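The Zarkier folding desk, three months on

Fri 28 February

I bought the Zarkier because my old desk was a hand-me-down with a wobble you could set your watch by, and I'd had enough of typing on a boat. It cost me £308 with delivery, which is more than I'd meant to spend, but the Vero I'd had my eye on was out of stock until April and I'm not a patient person.

It came in 2 boxes. The lighter one had the legs and a bag of bolts, and the heavier one nearly finished me off on the stairs. Putting it together took an evening, mostly my own fault (I put the back rail on upside down and only spotted it when the hinge wouldn't close). The booklet is all drawings and they're tiny, so do it in good light!

Once it's up, though, it's lovely and solid. I lean on my desks, I write with a heavy hand and I've got a fat old monitor, and none of that bothers it. The fold is the clever bit – you pull a catch under each side and the top drops flat against the wall, so I get my spare room back when my sister comes to stay.

Grumbles, then. The catches are stiff and the left one still pinches. There's no cable hole, so my leads hang off the back in a great tangle. And the top marks if you so much as look at it with a mug in your hand. I've bought a set of Bakum coasters and I'm being very strict with myself.

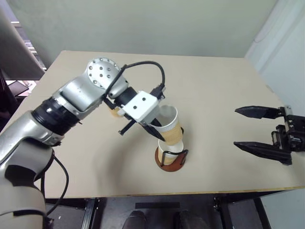 Can one person put it up alone?

I managed it, but get someone to help you with the top, as it's heavy and you need to hold it level while the first bolts go in.

The guarantee runs for 12 months and the spare catches are £3 each if you ring up and ask. Mine are on order. I'd give it four stars, and it'll get the fifth if the new left catch leaves my thumb alone.

Marty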